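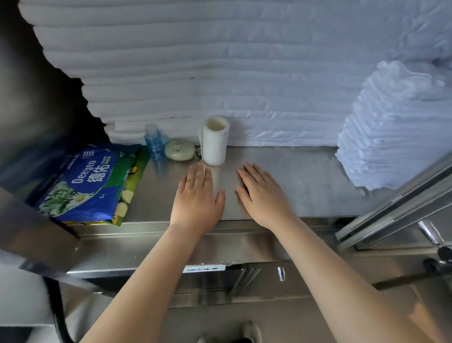

Brushed stainless folding counter with white cloths stacked at the back edge.

Home / Laundry / Work Surfaces / Contact

Category: Linen Room Counters
2 min read

The Wernitz 481 is a flat stainless steel counter for folding and stacking linen. The brushed top has no seams across the working area. Folded cloths can be piled directly on the rear of the surface — no shelf required — leaving the front clear for handwork. Small supplies such as a paper roll or a bottle fit in a row ahead of the stack.

Top depth: 22 in.
Rated load, evenly distributed: 432 lb
Edge: rolled front, square back
Legs: sold separately (Hekska series)

Wipe with the grain. Do not use chlorine cleaners. Orders ship from Indville.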